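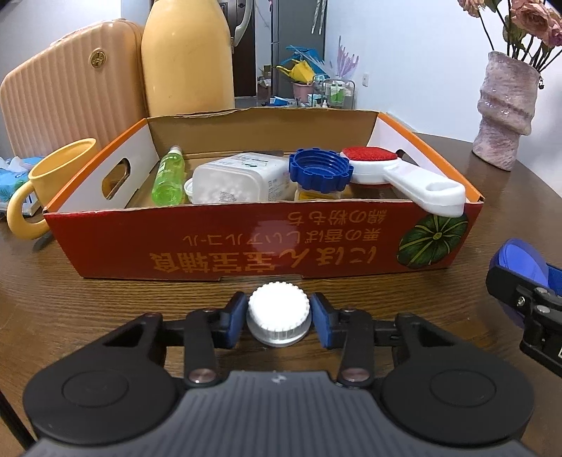

*A cardboard box with a green bottle and a clear container of white pellets inside.*

**Trustdale Airport's new bag rule: read the second page**

Trustdale Airport put out a cheerful notice in November saying passengers on the Kereama route would get "simpler baggage choices." I have learned to be wary of the word simpler when an airline has had a hand in the writing, so I read all of it.

The first page says every ticket now includes one personal item. It always did. The second page says the free carry-on is gone from the lowest fare on Dokari Air, and that a bag measured at the gate and found too big will cost $40. Pay online ahead of time and it's less, though the notice doesn't say how much less. I called to ask and was told the price "varies by demand." So does the price of the seat, and at least they show you that one.

Ilir Nikolovski, who speaks for the airline, told me the change will speed up boarding and that customers asked for it. Which customers? He mentioned a survey of 500 passengers. I asked to see the questions and have been promised them twice. My guess is that people were asked if they would like faster boarding - most of us would - and the bag fee came along for the ride.

I'm also not sold on the time savings. Flight 3014 is the early one, and it goes out with 2 gate agents on a good morning. Those same agents will now be measuring bags, arguing over wheels and handles, and running credit cards while the line waits. Maybe it works. I'd like to see departure times from before and after, and so far Dokari Air hasn't agreed to publish them.

A few practical points if you're booking:

- Tickets bought before December 7, 2020 keep the old allowance, even if you fly later. Print your confirmation.
- A change of date counts as a new ticket under the new rule. It's in the small type.
- The sizer at the gate is the one that counts, so measure with the wheels on.

Tirnar Airways, the other carrier on the route, says it has "no current plans" to follow. I've written that phrase down with the date next to it. If you've been charged at the gate, send me a copy of the receipt and I'll put the amounts in the next issue.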